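Who folds for the robots?

4 minute read

Kwok-wai Kuo would like it known that he doesn't think cloth is a solved problem. He says this before I have sat down, possibly because he has read what I wrote in July about Rurkley and its laundry demonstration.

His own outfit, Novier, doesn't sell a robot at all. It sells examples. People are paid to do ordinary chores at home with a gripper in each hand, and the recordings go to train a system called Karent, which is supposed to learn what hands do with things. So far there are 2000 recordings of cloth being handled. I ask whether that is a lot.

"For one kitchen it's a lot," he says. "For the world it's nothing. I won't pretend otherwise."

He does pretend a little, later on, when we get to the success rate. Karent manages a fold it has been shown 67 times in a hundred. On a cloth it hasn't met, Kuo says the figure is "lower", and when I press him, "a good deal lower". He won't give me the number. What counts as a fold is decided by Novier too, and two corners within a thumb's width of each other will do.

Why homes, then, when a bare bench would be cheaper? "Because a bench teaches it benches," he says. "You want the patterned tablecloth. You want somebody's ornaments at the back. If it only works with everything cleared away, you've built a very slow ironing board."

It's a fair point, though it rests on 22 homes, and he concedes that most of them were found through friends of staff. I wonder aloud how varied the friends of staff can be. He laughs and writes something down.

The chore I keep coming back to is the dullest one, a cleaning cloth with two different sides. One gripper holds a corner, the other takes the next, and the thing is lifted and turned.

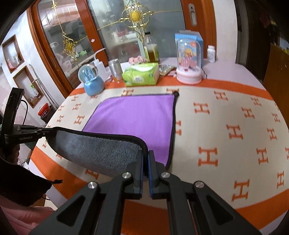
Tam doubts that any of this carries over, having tried a similar set of recordings and found that the system learned how people hurry when they are paid by the piece. Kuo has heard the complaint. Novier pays by the hour, he says, and throws out anything that looks rushed, which was almost 11 per cent of the last batch.

"But who decides what looks rushed?" I ask.

"I do, mostly," he says. "Yes, I know."

He expects to show Karent on unfamiliar cloths before the year is out. I have asked to bring my own tea towel.

Recent
Rurkley's laundry demonstration, watched twice
What a warehouse arm does on its day off
Letters: paying people to do chores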